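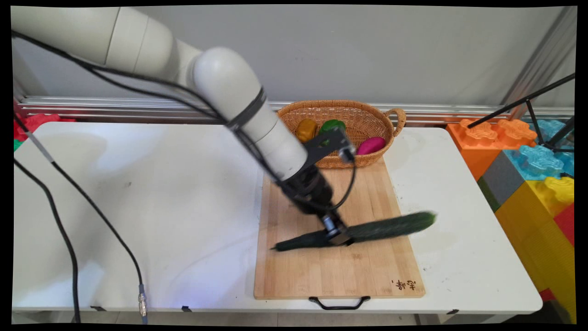
Accommodation reviewer, Trultley Travel
February 16, 2019

Review: Kindholm Hotel, 343 rooms

I paid $199 for a standard double at the Kindholm, which opened in November a short walk from the ferry terminal. Check-in took a while, as only one desk was staffed. The room was small but clean, with a firm bed, good blackout curtains and a kettle that fits under the tap.

The grey carpet already has wear near the door. Wifi held up for two nights. Breakfast is extra and I'd skip it; the Viris café across the road opens at six and does better eggs.

Parking is in the Guerra Street garage, 400 metres uphill, and it isn't included. Ask for a room on the harbour side, away from the lifts. I'd stay again at this price in the off-season.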